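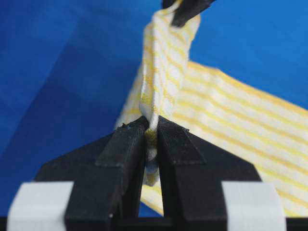

# Alix Robotics Open Day: Frequently Asked Questions

Updated 7/17/20

## What will visitors see?

The main demonstration at Rurden Hall is cloth handling. Two robot arms work over a blue surface and hold a piece of fabric between their grippers. Members of the Kubo project team are present throughout and will answer questions after each session.

## How long is a session?

Each session lasts 50 minutes, including time for questions. Groups are limited to 19 visitors. Those arriving late will be offered a place in the next session, if one is available.

## May visitors take photographs?

Photography for personal use is permitted from the public side of the barrier. Flash and tripods are not allowed. Requests from the press should be sent to the Alix front desk before the day of the visit.
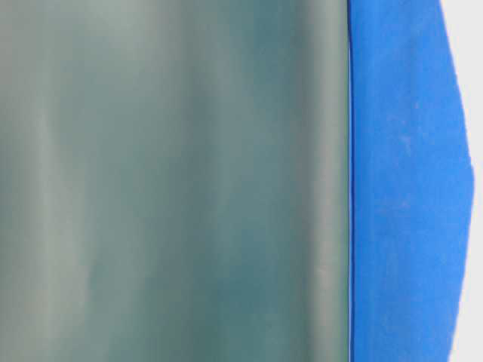
## May visitors touch the cloth or the robots?

Visitors may not reach over the barrier at any time. Sample fabrics are laid out at the entrance — these may be handled freely.

## Why was cloth chosen?

Cloth bends and twists as it is moved, and its shape is hard to predict. The Kubo team considers it a useful test for two arms working together.

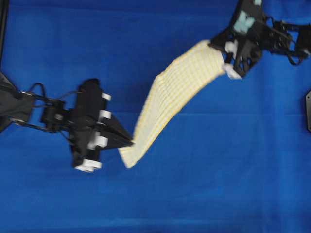
*Two grippers holding opposite ends of a checked cloth.*

## How do visitors reach Rurden Hall?

Bus 44 stops at Plamton Gate, opposite the main entrance. Parking at the hall is reserved for visitors with a disability permit.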